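Jiter update lets kitchen robots change their minds mid-reach

Posted in April by the Rultdale newsroom

If you have ever reached for a jar in a hurry and had it roll away from your fingers, you will have some sympathy for the people at Jiter, the small software outfit in Rultdale that has spent the better part of a year on that very problem. Their new release of Shi, the planning package they give away to labs and hobby builders, came out this month, and it is a big one for anybody working with small round things on hard counters.

The older version looked once, picked a grasp and went for it, come what may. The new one keeps checking the wrist camera on the way down, 30 times a second, and will happily throw out its plan and draw up another if the view no longer agrees with it.

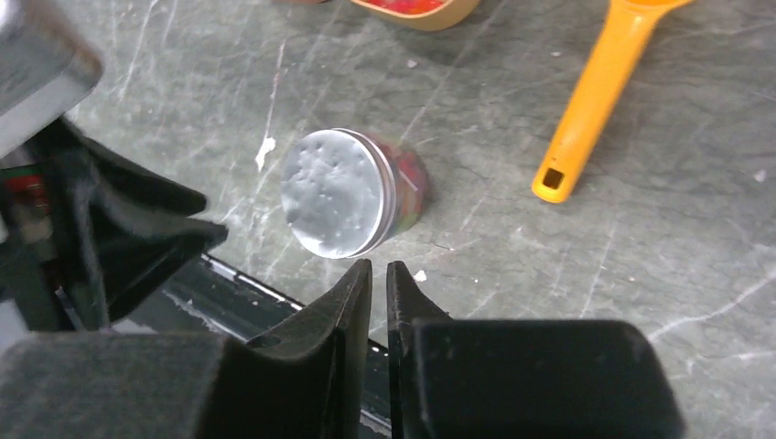
Jiter tried the release on 184 grasps in its test kitchen, with jars and other odds and ends from the cupboard, and reports that 6 ended in a miss. The team is quick to add that shiny lids still give the depth estimate a hard time, and a fix for that is next on the list (they have been saying so for a while, bless them, but there is a branch for it now).

Setup has gotten friendlier too. Calibrating the wrist camera used to eat up most of a morning, and it now takes 4 short poses and one button. Users in Meserberg, where a sister group has been running the preview, can move over to the full release without redoing their settings files.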